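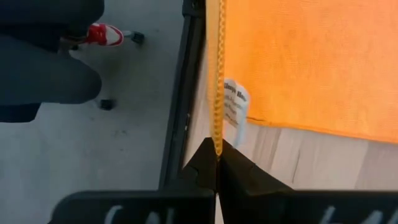
## 4. Running the cloth station on a visitor day

This section is for the person who operates the folding station during an open day or a booked visit. Please read it once in full before you start, and keep a printed copy near the station. It is assumed that the arm is already installed and calibrated as explained in Section 2, and that you have passed the short operator check with Bethel Seyoum or Hằng Đào.

The demonstration has two parts. In the first part the arm picks up a garment by its side seam and folds it on the table. In the second part a visitor chooses a garment from the box and the operator repeats the pick. One full round takes eight minutes if there are not many questions.

### 4.1 Before the doors open

1. Switch on the controller and wait until the Tronira panel shows READY. On a cold morning this can take longer than you expect.
2. Load the visitor program. It is number 603. Do not use program 70, which has the same folding motion but at full laboratory speed.
3. Check that the speed limit on the panel is at the visitor value. If someone worked late the evening before, it was probably changed.
4. Wipe the table with a dry cloth. Do not use spray. The surface becomes slippery for some hours and the fabric moves when the fingers close.
5. Clean the inner faces of the fingers with the small brush. Lint collects there, mostly from towels.
6. Open and close the gripper three times without fabric. The two tips must meet evenly. If one tip arrives higher than the other, stop and go to Section 7.2.
7. Lay out the first garment flat, with the hem toward the robot base and the side seam within reach of the fingers.

> **Note:** Choose a garment in a strong color for the first round. The wrist camera separates it better from the table, and people in the second row can also follow what happens.

### 4.2 The seam pick

1. Press START once. The arm moves to the waiting position above the table and stays there.
2. Explain to the visitors what they are going to see. Keep it short -- they prefer to watch.
3. Press CONTINUE. The fingers go down open, close on the fabric, and lift a small fold of it.
4. Look at the wrist camera view on the large screen. A good pick shows the fabric becoming narrow toward the point where the tips meet.
5. If the pick is good, press CONTINUE again and the folding motion begins.
6. If the pick is not good, press RETURN. The fingers open and the arm goes back to the waiting position. Move the garment a little by hand and repeat from step 3.

> **Caution:** Press RETURN and wait for the green light before you put your hand on the table. This is valid also for a very small correction.

Care tags deserve attention. They are sewn into the side seam, exactly where the program likes to take the garment. When the tag is caught together with the fabric, the fold becomes thicker on one side and the force value on the panel goes up. The normal value stays under 1765. With a stiff tag we have seen 4000, and then the arm stops by itself with message F12. Clear the message, open the fingers, and turn the tag to the inside of the garment before the next try. You do not need to cut the tags. Fatima Oosthuizen asked that we stop doing this, as most of the garments go back to the people who lent them.

### 4.3 Where people sit and stand

- Visitors stay behind the yellow line on the window side.
- The operator may sit, but the chair must be beside the table and never under the arm.
- Keep feet and bags away from the table legs. A small push is enough to move the calibration.
- Children may press CONTINUE if the operator holds the panel.

### 4.4 Questions that come often

Hamdia Mekonnen wrote down the questions from the September visits to the Wondolach hall, and these two came in almost every group.

*Does it know what a shirt is?* The program finds edges and seams. It has a list of garment types, but in the visitor program the list is turned off.

*Why is it so slow?* The visitor program is limited on purpose. If the group wishes, show the recorded clip at laboratory speed, in the Cabral folder on the desktop.

For questions about price or delivery, give the contact card of Ulises Zapata and do not guess a number.

### 4.5 Closing the station

1. Press RETURN, then PARK. Wait until the arm is fully down.
2. Remove the garment and leave the fingers open.
3. Write the number of rounds and any F messages in the station log.
4. Switch off the panel first and the controller second.
5. Put the borrowed garments in the box marked Plutero, folded or not folded.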